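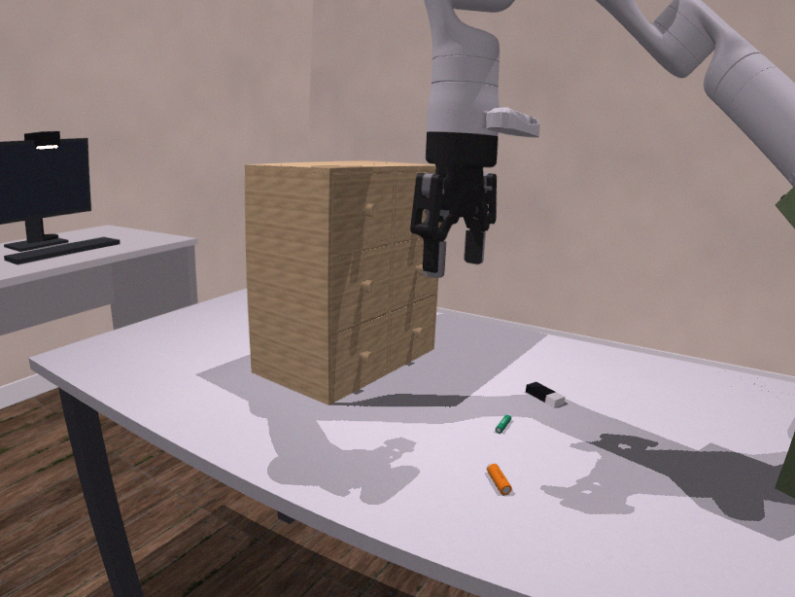
So I finally moved the inventory page off the old hand-rolled table and onto a real data grid, and I have opinions. If you've been reading for a while you know the page I mean - the parts list in Cosano, my little side project that started as one table and a search box and now has more tabs than I'd like to admit.

The old version loaded every row at once and did the sorting in the browser. That was fine when the list was short. By November it was slow enough that I'd click a column header, go refill my coffee, and come back to find it still thinking. I kept telling myself I'd fix it "next weekend" and you can guess how that went.

I tried 2 grid packages before settling. The first one looked gorgeous in the demo, but it wanted its own theme, its own icons and its own way of doing dates, and after an evening of fighting it I uninstalled the thing and had a sandwich. The second is called Tomić, and it's pretty plain out of the box, which I liked right away. You hand it a query, you tell it which columns you want, and it writes a normal HTML table with normal class names. My old stylesheet worked with only a few changes!

Paging was the part I was dreading, and it was one line. I set the page size to 15, since that's what fits on my laptop without scrolling, and the grid does the skip and take on the database side. The first load went from painful to instant. I clicked back and forth through the pages like a kid with a light switch.

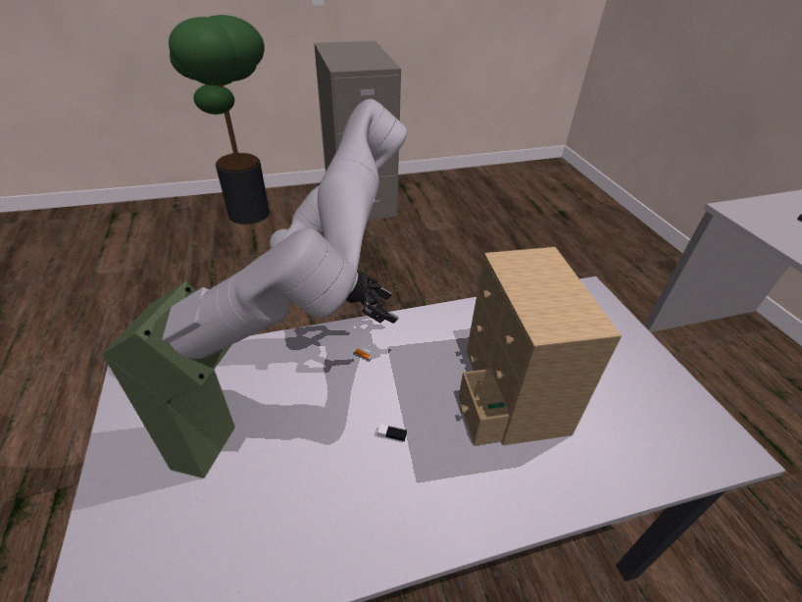
Robot arm, green base, little drawer cabinet with one drawer open

Filtering took longer, and that one was mostly my own fault. The text filters worked fine, but the date filter kept giving me an empty grid, no error, nothing in the log. I spent 3 hours on it. The column was stored as a string (thanks, past me) and the filter was comparing it to a real date, so of course nothing matched. I wrote a small migration to fix the column type and it's been fine ever since.

The other thing that tripped me up was a stylesheet order problem. If the grid's CSS loads before Bootstrap, the little filter icons end up under the header text and you can't click them. Put it after and they pop right back. I found that in a comment on the Hirthorpe forum, way down at the bottom of a thread with a completely unrelated title, so I'm writing it here for the next person (probably me, next year).

Still on my list: remembering the filters when you leave the page and come back. Right now they reset every time and it drives me nuts. I think I can stuff them in the query string, but the grid already uses the query string for paging and I don't want the two stepping on each other. There's an add-on called Skostititz that claims to handle it. I haven't tried it yet - the readme is very short and the last release looks old. If you've used it with more than one grid on the same page, leave me a comment, I'd love to know how it went.

Next up is the export button, which currently spits out the whole list no matter what you've filtered. Wish me luck.

Posted 2nd December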